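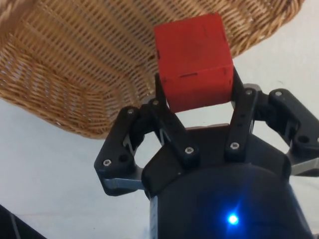 바구니 하나로 버티는 거실

블록을 바구니에 담기 시작한 지 반년이 됐다. 작년 11월, 서랍식 수납장의 맨 아래 칸 레일이 휘면서 시작된 일이다. 그 안에는 집에 있는 블록이 거의 다 들어 있었고, 서랍은 딱 손 하나 들어갈 만큼만 열린 채 꿈쩍도 안 했다. 아이는 그 틈으로 팔을 넣어 하나씩 꺼내며 즐거워했지만(낚시 같다나) 나는 저녁마다 그 틈으로 블록을 도로 밀어 넣다가 손등이 까졌다. 결국 서랍을 통째로 뜯어내고, 베란다에서 빨래집게를 담고 있던 라탄풍 바구니를 비워 거실로 데려왔다. 임시방편이었다. 새 수납장을 살 때까지만 쓸 생각이었는데, 새 수납장은 아직 안 샀다.

살 뻔한 적은 있다. 셰베리(Sjöberg)라는 가구 가게에서 칸이 여덟 개 달린 장을 보고 거의 계산대까지 갔다. 색깔별로 통을 나눠 꽂는 방식이었고 전시된 모습이 정말 예뻤다. 빨강은 빨강끼리, 파랑은 파랑끼리. 그런데 줄자를 꺼내 보니 우리 집 창 밑에 들어가기엔 폭이 23센티미터 넘쳤다. 소파를 옮기면 되지 않을까 하고 그날 밤 혼자 소파를 밀어 봤는데, 소파를 옮기면 책장 문이 안 열리고, 책장을 옮기면 콘센트가 막힌다. 그렇게 밤 열한 시에 땀을 뻘뻘 흘리다가 그냥 원래대로 돌려놓고 잤다. 작은 집에 사는 분들은 이 기분 아실 거다.

엮은 바구니의 제일 좋은 점은 대충 던져도 된다는 것이다. 플라스틱 통에 네모난 블록을 던지면 온 집안이 울리는데, 엮은 바구니는 소리를 좀 먹는다. 툭, 하고 만다. 아랫집을 생각하면 이게 꽤 크다. 게다가 벽이 살짝 휘어 주니까 꽉 차도 한두 개쯤은 더 밀어 넣을 수 있다. 손잡이가 있느냐 없느냐로 고민하는 사람도 많던데, 우리 집은 바구니를 드는 일보다 질질 끌고 다니는 일이 훨씬 많아서 손잡이보다 바닥이 중요했다. 바닥에 펠트 조각을 몇 개 붙여 두니 마룻바닥에 자국도 안 남고 아이 혼자서도 방까지 끌고 간다. 기차 소리를 내면서 간다.

나쁜 점도 물론 있다. 먼지! 짜임 사이사이에 먼지가 앉는데 물티슈로 닦으면 실처럼 끼어서 더 지저분해진다. 이것저것 해 봤는데 마른 페인트 붓이 제일 나았다. 안쪽부터 위에서 아래로 쓸어내리고, 바구니를 엎어서 바닥을 손바닥으로 툭툭 친다. 그러면 과자 부스러기, 모래, 언제 들어갔는지 모를 스티커 조각이 우수수 떨어진다. 신문지를 먼저 깔고 하시길. 나는 처음에 안 깔고 했다가 청소를 두 번 했다. 가시처럼 일어난 가닥은 손톱깎이로 바짝 자르고 고운 사포로 한 번 문질러 준다. 아이 스웨터 소매가 한 번 걸려 올이 쭉 나간 뒤로는 달에 한 번씩 테두리를 손으로 훑어 보게 됐다.

블록 얘기도 해야겠다. 우리가 가진 건 여러 군데서 흘러든 것들이다. 브리커(Briker)라는 블록 한 상자가 기본이고, 거기에 사촌 집에서 물려받은 것, 어린이집 나눔 장터에서 봉지째 가져온 것이 섞였다. 브리커 상자 뒷면에는 100조각이라고 적혀 있는데, 다 모인 모습은 선물받은 날 이후로 본 적이 없다. 특히 빨간 정육면체. 왜 꼭 빨간 것만 없어질까? 지붕도 빨강이어야 하고 소방서도 빨강이어야 하고, 소꿉놀이 때 사과도 딸기도 김치도 다 빨간 네모니까 쓰임새가 많아서 그런가 싶다. 냉장고 밑에서 나오고, 내 장화 속에서 나오고, 한번은 쌀통에서 나왔다. 쌀통에서 나온 건 씻어서 말린 다음 바구니로 돌려보냈다.

블록을 씻는 건 또 따로 요령이 있다. 색을 칠한 나무 블록은 물에 담그면 안 된다. 꼭 짠 행주로 면을 하나씩 닦고 바로 마른 수건 위에 굴려 둔다. 플라스틱은 편하다. 세탁망에 넣어 미지근한 물에 주방 세제를 풀고 조물조물하면 끝이다. 폼 블록은 물을 먹으면 하루 종일 안 마르니 날씨 좋은 날에만 한다. 셋이 섞여 있는 우리 집 같은 경우엔 씻기 전에 나누는 게 일의 절반인데, 아이한테 맡기면 의외로 잘한다. 눌러서 들어가면 폼, 두드려서 통통거리면 플라스틱, 하고 자기만의 기준이 있더라.

이제 제일 많이 받는 질문, 정리를 어떻게 시키느냐는 것. 시키면 안 한다. 우리 애만 그런 게 아니라고 믿고 싶다. 그래서 지금은 색깔 부르기를 한다. 내가 "빨강!" 하면 빨간 것만 집어서 바구니에 넣고, 다음은 아이가 색을 부르고 내가 줍는다. 처음에는 순서를 미리 정해 놓고 했는데 금방 시들해졌고, 서로 번갈아 부르는 쪽이 오래갔다. 아이는 꼭 제일 많은 색을 나한테 시킨다. 나는 그럴 때마다 허리를 두드리며 앓는 소리를 내는데, 그게 이 놀이의 인기 비결인 것 같다. 거실이 다 치워지는 데 20분이 걸린다. 나 혼자 치우면 훨씬 빨리 끝나지만 저녁 먹기 전에 할 일도 마땅찮고, 요즘은 그 시간이 싫지 않다.

바구니를 놓는 자리도 여러 번 바꿨다. 방 한가운데 두면 던져 넣기는 좋은데 밤에 발가락을 찧는다. 소파 옆은 소파 밑으로 블록이 굴러 들어가서 탈락. 지금은 창가, 햇빛이 비스듬히 드는 곳에 있다. 오후가 되면 짜임 틈으로 빛이 새어 나와서 바닥에 잔무늬가 생긴다. 그걸 밟지 않고 지나가는 놀이가 또 생겼고, 덕분에 바구니까지 가는 데 시간이 한참 걸린다. 창가의 단점이라면 직사광선에 오래 둔 쪽이 바싹 말라 부서지기 쉽다는 것. 나는 생각날 때마다 반 바퀴씩 돌려 준다. 화분 돌리듯이.

크기를 묻는 분들에게는 늘 생각보다 낮은 걸 사라고 한다. 깊은 바구니는 처음에만 좋다. 바닥에 있는 블록을 찾으려면 결국 다 쏟아야 하고, 아이는 망설임 없이 다 쏟는다. 아이가 선 채로 팔을 뻗어 바닥에 손이 닿는 깊이면 된다. 입구는 넓을수록 좋고 뚜껑은 없는 게 낫다. 벨라벨(Belavell)에서 나온 뚜껑 달린 바구니를 선물로 받은 적이 있는데 바구니는 지금 털실 담는 데 쓰고 뚜껑은 인형 침대가 됐다. 둘 다 만족스럽게 쓰고 있으니 불만은 없다.

블록이 정말 많은 집이라면 얘기가 좀 다르다. 친한 집에 놀러 갔더니 600조각짜리 세트가 두 개나 있었는데, 그 집은 석사이드(Sukside)라는 얕은 바퀴 상자를 침대 밑에 넣고 쓴다. 납작한 상자를 스윽 꺼내면 블록이 한 겹으로 쫙 펼쳐져 있어서 원하는 조각이 바로 보인다. 부러웠다. 집에 오자마자 우리 침대 밑을 들여다봤는데 거기엔 이미 여름 이불과 선풍기, 그리고 빨간 블록 하나가 있었다.

그래도 수납장은 언젠가 살 것 같다. 이사를 가거나, 아이가 색깔 부르기에 질리거나, 바구니 테두리가 터지거나. 테두리는 벌써 한 군데가 헐거워져서 굵은 면실로 감아 놓았다. 집에 갈색 실이 없어 초록색으로 감았는데, 아이가 그쪽을 바구니의 앞이라고 정했다. 그 뒤로 우리 집 바구니는 앞이 있는 물건이 됐고, 돌려 놓을 때마다 혼난다.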